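Support Ticket
Site: Mottram, Bench 2
Project: Prenik
Category: Data collection / Episode rejection
Priority: Normal
Status: Closed, monitoring

Summary

The collection team at Mottram reports that a large share of memory-module episodes recorded in November failed the Kerner intake check. The rejected episodes were returned with the message "start state outside tolerance." The team requests confirmation of the cause and instructions for episodes already recorded.

Reported behavior

The task requires the operator to guide the arm to the circuit board held in the fixture, grasp it, carry it to the open computer and insert it in a memory slot. Each demonstration is saved as one episode. The batch in question contained 814 episodes. Rejections began partway through the batch and continued until collection was paused. Episodes recorded before that point passed without comment.

The operators did not report any change in the feel of the controls. Grasps were completed normally, and the recorded joint positions contained no gaps. The site lead initially suspected the gripper calibration and repeated it twice, with no effect on the rejection rate.

Environment

Cell software: Somero collection client, current site build
Intake: Kerner, default tolerance profile
Arms installed: 2
Workpiece: desktop tower on its side, side panel removed
Part presentation: gray fixture on the worktable, one board seated

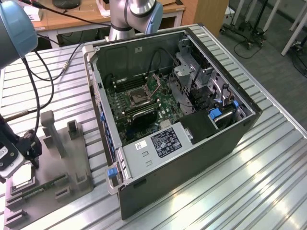
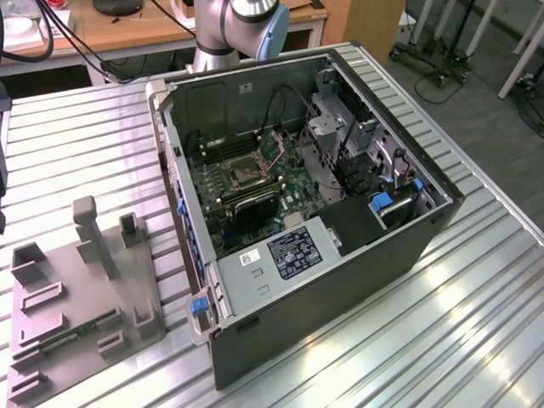 Bench 2, tower and fixture in position on the worktable.

Troubleshooting log

Entry 1, 9:10 a.m. Ticket received. Support requested the intake report, the client log and the list of rejected episodes. The site was asked to leave the cell as it stood and to suspend recording.

Entry 2, 10:25 a.m. Files received. The client log shows no dropped samples and no restart during the affected period. Clock offset between the arm controller and the recording computer was within limits. A timing fault was ruled out.

Entry 3, 11:40 a.m. Support compared the start pose of the arm in accepted and rejected episodes. The two groups could not be told apart. The gripper calibration was therefore also ruled out. The site was advised to restore the original calibration file, as the repeat calibrations had been saved under a new name and would otherwise have been attached to later episodes.

Entry 4, 1:15 p.m. Support compared the registered fixture position with the position estimated at the start of each episode. In the rejected group the fixture was displaced by around 6 millimeters along the table. The displacement was constant from the first rejected episode to the last.

Entry 5, 1:50 p.m. The site lead confirmed that the fixture had been removed for cleaning between two shifts and put back by eye. The registration step had not been repeated. The operators had compensated by hand without noticing, and the demonstrations themselves were sound.

Entry 6, 2:30 p.m. The site asked whether the tolerance could be widened in the Kerner profile so that the episodes would pass. Support declined. A wider tolerance would admit the episodes with an incorrect fixture position in the header, and the training set would then contain two conflicting references for the same part.

Entry 7, 3:45 p.m. The fixture was registered again in its present position. The site recorded a short test series and submitted it separately. All test episodes passed intake.

Cause

Fixture moved during cleaning and not registered again before recording resumed.

Resolution

The rejected episodes are to be kept. Support has issued a header correction that replaces the registered fixture position with the measured one. The site shall apply the correction to the rejected group only and resubmit under the original batch name with the suffix R. Episodes that have already been accepted must not be edited.

Failed insertions in the rejected group should keep their existing outcome label. Several operators had marked these for deletion in the belief that the fault lay with the attempt. They are valid examples and are wanted by the Prenik training group.

Actions for the site

Repeat fixture registration whenever the fixture has been lifted, loosened or replaced.
Enter the registration time in the shift sheet before the first episode.
Stop recording after two consecutive intake rejections and contact support.
Do not repeat the gripper calibration unless instructed.

Open item

A request has been filed with the Somero client team for a start-of-shift prompt that compares the fixture position with the last registration. No release has been assigned. The ticket will remain under monitoring until the resubmitted batch has cleared intake.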